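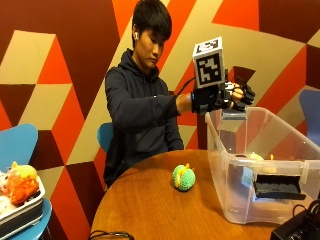
*A round wooden table, with a small crocheted ball on it.*

## Plotard Table Wax, 200 ml

Plotard is a soft furniture wax for people who own a wooden table and have let other people sit at it. It comes in a tin with a lid that opens with a coin, or with your teeth if you have no respect for your teeth.

We make it at Noonan in small batches. It smells faintly of oranges for an hour, then of nothing, which was the hardest part to get right. The old recipe smelled of church.

**What it does**

Fills in fine scratches, takes the edge off mug rings and brings back a low sheen. It won't hide a burn. It won't hide the place where somebody did their maths homework without a mat either, though after a second coat you may grow fond of the long division.

**How to use it**

1. Wipe the table and let it dry.
2. Rub in a thin layer with a cotton cloth, going with the grain. Thin means thin.
3. Leave for 2 hours. Put a chair in the way if you live with children.
4. Buff until your arm complains.

A tin does six coats on a table for four. Twice a year is plenty – once in spring and again in December, before the relatives.

**Please don't use it on**

- painted or lacquered tops
- chopping boards
- floors (Precious Sison in our packing room tried this, and is now very good at stopping)

**Sizes and extras**

| Item | Notes |
|---|---|
| Plotard, clear | For most woods |
| Plotard, dark | For walnut and old oak |
| Clutine cloth | Washable, pack of 7 |

Orders go out within two working days. Unopened tins can be sent back. Opened tins are yours, along with whatever you've started.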